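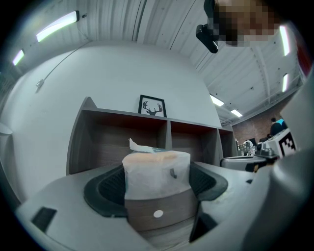
The Paper Roll Round

By the time the Vurkham club reached the paper roll round, we had 34 points and Plotness had 35, and I'd chewed the string of my hoodie flat.

You have to understand how much we loved this round! Grab a roll, lift it, get it into a cubby, and let go without tearing the wrapper. A baby could do it. Our gripper (we called it Zusham, after the bus stop where we'd sketched the first fingers) had been practicing since May, and it still got nervous, or I did, which came to the same thing once my hand was on it.

I closed the fingers slowly. The rubber creaked, the paper crinkled, and I swear the whole club stopped breathing. Eleven seconds left. I thought of all those evenings with the sandpaper and the glue, cutting pads and throwing them out and cutting them again, and how happy every one of them had been.

Up, over, in. I let go.

The roll wobbled, leaned on the side of the cubby and stayed there, and I yelled so loud that the Plotness kids started clapping too.

Then it was the two-gripper round, the one we'd only ever finished in our heads. I shook out my wrist and opened the fingers and closed them again, tips together, just to feel them meet.

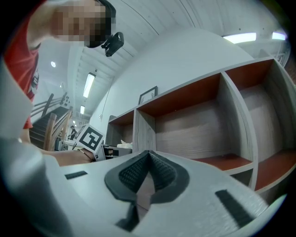 Đoàn leaned over and said that if we both waited for the other one to move first, we'd be there till supper, so would I please just go.

I went.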